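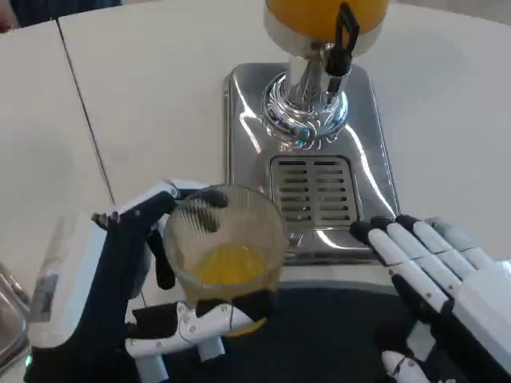
## 주스 디스펜서 따르기 시연, 오른손 레버 구간만 학습이 안 됩니다

**drip_tray** · 글쓴이

양손 원격조작으로 음료 따르기 작업을 수집하고 있습니다. 왼손이 유리컵을 잡고 토출구 밑으로 가져간 뒤, 오른손이 탭 레버를 조작하고, 적당량이 차면 레버를 되돌리고 컵을 내려놓는 순서입니다. 핸드는 좌우 모두 Madent 다섯 손가락형이고, 조작자는 Fikov 장갑을 끼고 헤드 카메라 영상을 보면서 움직입니다. 손목 위치는 별도 트래커로 받습니다.

현재 상태는 다음과 같습니다.

- 시연 205개, 기록 주기 20 Hz
- 관측: 헤드 카메라, 양팔 관절각, 손가락 관절각, 손가락 모터 전류
- 행동: 손목 자세 목표값과 손가락 관절 목표값
- 정책: 행동 청크를 예측하는 모방학습, 구조는 공개 구현에서 크게 바꾸지 않음

컵을 잡고 옮기는 구간은 잘 됩니다. 문제는 레버입니다. 정책이 오른손을 레버 근처까지 가져간 다음 그 자리에서 손을 편 채 멈추거나, 레버를 건드리다 말고 내려옵니다. 레버를 제대로 조작한 경우에도 되돌리는 시점이 들쭉날쭉해서 컵 바닥에만 조금 차고 끝나거나 반대로 과하게 찹니다.

시연을 더 모으면 해결될 문제인지, 아니면 시연 방식 자체를 바꿔야 하는지 의견을 구합니다. 700개까지는 수집 시간을 확보해 두었습니다.

---

**tool0_frame**

개수 문제로 보이지 않습니다. 멈춤 현상은 시연 안에 정지 구간이 많을 때 전형적으로 나옵니다. 조작자가 레버 앞에서 손가락 위치를 확인하느라 망설이면 그 구간의 행동이 전부 "현재 자세 유지"로 기록됩니다. 정책은 그걸 그대로 배웁니다.

오른손 손목 속도를 에피소드별로 그려 보세요. 레버 접촉 직전에 속도가 바닥에 붙는 구간이 얼마나 긴지부터 확인해야 합니다.

---

**drip_tray** · 글쓴이

그려 봤습니다. 접촉 직전 정지 구간의 중앙값이 약 800 ms입니다. 긴 것은 그 몇 배가 됩니다. 조작자가 세 명인데 한 명의 데이터에서 유독 깁니다.

---

**tool0_frame**

그 정도면 청크 길이에 따라 한 청크가 통째로 정지로 채워질 수 있습니다. 정지 프레임을 솎아내고 다시 학습해 보는 것이 가장 싼 실험입니다. 단, 양손 작업이니 양손이 동시에 멈춘 프레임만 제거하세요. 오른손 기준으로만 자르면 왼손 궤적이 튑니다.

---

**handguide_only**

저는 원격조작 자체를 의심합니다. 레버처럼 한 축으로만 도는 물체는 직접교시가 맞습니다. 팔을 중력보상 모드로 놓고 사람이 로봇 손목을 잡아 레버를 밀면, 레버가 그리는 호를 로봇 관절이 그대로 따라갑니다. 장갑으로 하면 조작자가 호를 머릿속으로 그려야 하고, 힘이 안 느껴지니 늘 과하게 밀거나 덜 밀게 됩니다.

저희는 Fornbridge 팔로 밸브 손잡이 돌리기를 할 때 원격조작을 몇 주 붙잡고 있다가 직접교시로 바꿨습니다. 시연 품질 차이가 컸습니다.

---

**moussa_stack**

직접교시에는 동의하기 어렵습니다. 이 작업에서는 두 가지가 걸립니다.

첫째, 헤드 카메라 시야에 사람 손과 팔이 들어갑니다. 실행할 때는 없는 것이 학습 영상에는 계속 있는 셈이라 영상 기반 정책이면 분포가 달라집니다. 밸브 작업에서 괜찮았다면 관절각 위주로 학습했거나 손목 카메라만 썼을 겁니다.

둘째, 한 사람이 양쪽 손목을 동시에 잡고 손가락까지 교시할 수 없습니다. 왼손은 컵을 계속 쥐고 있어야 합니다. 손가락 파지력을 고정값으로 두면 되긴 하는데, 그러면 다지형 핸드를 쓰는 의미가 줄어듭니다.

---

**handguide_only**

첫 번째는 맞습니다. 관절각과 힘 센서만 썼습니다. 그런데 영상 문제는 재생으로 풀 수 있습니다. 직접교시로 궤적을 따고, 사람이 빠진 상태에서 로봇이 궤적을 재생하고, 그 재생본의 영상을 학습에 쓰면 됩니다. 두 번 걸리지만 영상은 깨끗합니다.

두 번째는 왼손을 교시 대상에서 빼면 됩니다. 컵 잡는 구간은 이미 잘 된다고 했습니다. 왼손은 기존 정책이나 고정 자세로 두고 오른손만 교시하세요.

---

**moussa_stack**

재생은 강체 작업에서나 통합니다. 액체가 들어가면 재생할 때마다 결과가 다릅니다. 용기 수위가 내려가면 토출 유량이 줄고, 같은 시간 동안 레버를 열어도 차는 양이 달라집니다. 교시할 때는 컵 절반이었는데 재생하면 절반이 안 됩니다. 그 재생본을 성공 시연으로 넣으면 "레버를 되돌리는 조건"이 영상 속 수위와 무관해집니다. 글쓴이가 겪는 두 번째 문제, 되돌리는 시점이 불안정한 것이 더 심해질 겁니다.

---

**handguide_only**

유량 얘기는 인정합니다. 레버를 여는 동작까지는 재생으로, 닫는 시점은 원격조작자가 버튼으로 넣는 방식이면 어떻습니까. 저라면 그렇게 나눕니다.

---

**grip_current**

방식 논쟁과 별개로 질문이 있습니다. 오른손으로 레버를 조작할 때 손가락을 어떻게 씁니까? 올라온 사진 기준으로 레버 끝이 위를 향한 사각 고리 모양인데, 고리에 손가락을 거는 것인지, 손가락 옆면으로 미는 것인지, 엄지와 같이 집는 것인지에 따라 답이 달라집니다.

---

**drip_tray** · 글쓴이

지침에 정해 두지 않았습니다. 조작자 재량입니다. 확인해 보니 한 명은 검지를 고리에 걸고, 한 명은 네 손가락을 편 채로 밀고, 나머지 한 명은 둘을 섞어 씁니다.

---

**grip_current**

그게 원인의 절반은 될 겁니다. 같은 관측에서 행동이 둘로 갈라지면 정책이 중간을 낼 수 있습니다. 거는 자세와 미는 자세의 중간은 레버에 닿지 않는 자세입니다. "건드리다 말고 내려온다"는 증상과 맞습니다.

하나로 통일하세요. 저는 편 손가락으로 미는 쪽을 권합니다. 고리에 걸면 빠져나올 때 손끝이 걸려서 컵 쪽으로 손이 튀는 경우가 생깁니다. 밀 때는 접촉이 풀리는 방향이 단순합니다.

---

**tool0_frame**

미는 쪽은 되돌릴 때 반대편으로 손을 옮겨야 할 수 있습니다. 레버가 스프링 복귀형이면 상관없습니다. 글쓴이 장비는 어느 쪽입니까?

---

**drip_tray** · 글쓴이

스프링 없습니다. 놓은 위치에 그대로 있습니다.

---

**tool0_frame**

그러면 거는 쪽이 낫습니다. 손가락 하나를 고리 안에 넣으면 여닫는 양방향을 재접촉 없이 처리합니다. 미는 방식은 재접촉이 한 번 더 필요하고, 그 순간 주스는 계속 나옵니다. 닫는 시점이 불안정한 이유 중 하나일 수 있습니다.

---

**grip_current**

복귀형이 아니라면 제 권고는 철회합니다. 다만 이탈 동작은 지침에 따로 적으세요. 손가락을 먼저 펴고, 그다음 손목을 뒤로 뺀다. 동시에 하면 걸립니다.

---

**clear_cup_hater**

컵 이야기도 해야 합니다. 투명 유리컵은 이런 작업에서 가장 나쁜 선택에 가깝습니다. 헤드 카메라에서 컵 윤곽은 약하고, 뒤에 있는 스테인리스 베이스와 크롬 기둥은 주변을 다 반사합니다. 게다가 왼손 손가락이 컵 위쪽을 덮고 엄지가 아래를 받치고 있으면 수위를 볼 수 있는 면적이 얼마 안 됩니다. 컵 벽에 세로 결까지 있으면 액면이 더 흐려집니다.

불투명 컵은 수위가 안 보이니 논외이고, 매트한 반투명 플라스틱 컵을 써 보세요. 검은 매트를 깔아 둔 것은 잘한 겁니다. 흰 상판 그대로였으면 컵 하단이 거의 안 잡혔을 겁니다.

---

**moussa_stack**

주스라서 그렇게까지 나쁘지 않습니다. 물이면 동의하겠지만 주황색은 검은 매트 위에서 색만으로 잡힙니다. 사진처럼 바닥에 조금만 있어도 구분됩니다. 저는 컵을 바꾸는 것보다 손가락 위치를 바꾸는 쪽이 효과가 클 것으로 봅니다. 손끝이 림 안쪽으로 들어가 있으면 영상 가림도 문제지만 토출구와의 간섭도 생깁니다. 몸통을 옆에서 감싸는 파지로 다시 수집하는 것을 권합니다.

---

**clear_cup_hater**

색만으로 잡힌다는 것은 조명이 고정일 때 얘기입니다. 오후에 창 쪽 빛이 들어오면 금속면에 컵 속 주스색이 비칩니다. 저희는 그 반사를 수위로 읽은 적이 있습니다.

---

**moussa_stack**

그 경우는 블라인드를 내리면 됩니다. 실험실 조건에서 먼저 되게 하고 넓히는 순서가 맞습니다.

---

**clear_cup_hater**

순서에 대한 의견이 다른 것으로 정리하겠습니다. 처음부터 조명을 섞어 모으는 편이 나중에 다시 모으는 것보다 쌉니다.

---

**drip_tray** · 글쓴이

파지 관련해서는 이유가 있었습니다. 장갑 교정이 엄지 쪽에서 어긋나서, 몸통을 옆으로 감싸면 컵이 미끄러졌습니다. 그래서 조작자들이 위아래로 받치는 자세로 옮겨 갔습니다. 교정부터 다시 하겠습니다.

---

**grip_current**

엄지는 대향 축만 따로 교정하세요. 장갑의 전체 교정 루틴은 주먹과 편 손 두 자세만 쓰는 경우가 많고, 엄지 대향은 그 두 자세로 구분되지 않습니다. 엄지를 새끼손가락 끝에 대는 자세를 하나 추가하면 됩니다.

모터 전류를 관측에 넣었다고 했는데, 정규화는 손가락별로 했습니까? 엄지 전류 범위가 다른 손가락보다 넓어서 공통으로 묶으면 나머지가 묻힙니다.

---

**drip_tray** · 글쓴이

공통으로 묶었습니다. 수정합니다.

---

**late_episode**

종료 조건도 확인해 보세요. 과하게 따른 시연과 덜 따른 시연이 같은 "성공" 라벨로 들어가 있으면 닫는 시점은 수렴하지 않습니다. 컵 바깥쪽에 목표선을 표시하면 정책이 그 선을 단서로 배우니, 선은 조작자 화면에만 겹쳐 띄우고 기록 영상에는 넣지 않는 것이 좋습니다. 시연이 끝나면 컵 무게를 재서 목표 범위를 벗어난 것은 제외합니다.

용기 수위도 시연마다 같이 기록하세요. 항상 가득 찬 상태로만 모으면 유량이 느려졌을 때 대응을 못 합니다.

---

**handguide_only**

무게 기준 제외는 반대입니다. 덜 따른 시연도 컵 이동과 레버 접근 구간은 멀쩡합니다. 버리지 말고 구간 라벨을 붙여서 앞부분만 쓰세요.

---

**late_episode**

구간 라벨링 인력이 있다면 그쪽이 낫습니다. 없으면 제외가 안전합니다. 앞부분만 쓰면 레버 접근 데이터 비중이 커져서 닫는 동작 비중이 상대적으로 줄어드는 점은 감안해야 합니다.

---

**drip_tray** · 글쓴이

중간 보고입니다. 양손 동시 정지 프레임을 제거하고, 레버 조작을 검지 거는 방식으로 한 조작자 데이터만 남겨 재학습했습니다. 시연 수는 크게 줄었는데 레버 앞에서 멈추는 현상은 눈에 띄게 줄었습니다. 레버를 여는 것까지는 대체로 됩니다. 닫는 시점은 그대로 불안정합니다.

다음 수집 계획입니다.

1. 엄지 대향 교정 자세 추가, 컵은 몸통 파지로 통일
2. 오른손은 검지를 고리에 거는 방식으로 통일, 이탈 순서를 지침에 명시
3. 조작자 화면에만 목표선 표시, 종료 후 컵 무게 기록
4. 용기 수위를 세 단계로 나눠 수집
5. 기존 시연은 컵 이동 구간만 잘라 사전학습에 사용

직접교시는 보류합니다. 여는 동작만 나누는 안은 닫는 시점이 해결된 다음에 비교 실험으로 넣겠습니다.

---

**moussa_stack**

5번은 파지가 바뀌면 오히려 방해가 됩니다. 이전 파지와 새 파지가 섞이면 레버에서 겪은 문제를 왼손에서 다시 겪습니다.

---

**drip_tray** · 글쓴이

맞습니다. 5번은 뺍니다. 금요일부터 새 지침으로 수집 시작합니다.

---

**tool0_frame**

새로 모을 때 목표값과 실측 관절각을 둘 다 저장해 두세요. 레버에 걸린 상태에서는 둘의 차이가 힘 정보 역할을 합니다. 한쪽만 저장하면 나중에 복구할 방법이 없습니다.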